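January, 4:10 pm. Glaze bench

Tin white again, test batch from the Prirnach clay. Pinholes on 6 tiles, the rest fine. Think its the bisque - fired too fast at the bottom end. Sixten Öberg says slow it to 70 an hour up to red heat, then let it go. Trying that tonight, lower shelf only.

Sieved the bucket twice. Still lumps. Bozkurt frit is used up, reorder before the Onduvbridge order (2,000 tiles, gloss, no crazing!!). Do not sub the Zastix stuff, it ran all over the shelf last time.

Spotted glaze for the kitchen range: iron over amber, want streaks running lengthwise. Brush beats sponge so far. 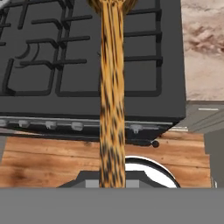 Leopard pattern, golden orange with black and dark brown. Stovetop behind.

Spots on ours too even. Thin the iron, 2 coats, try agian. Kiln wash needs scraping.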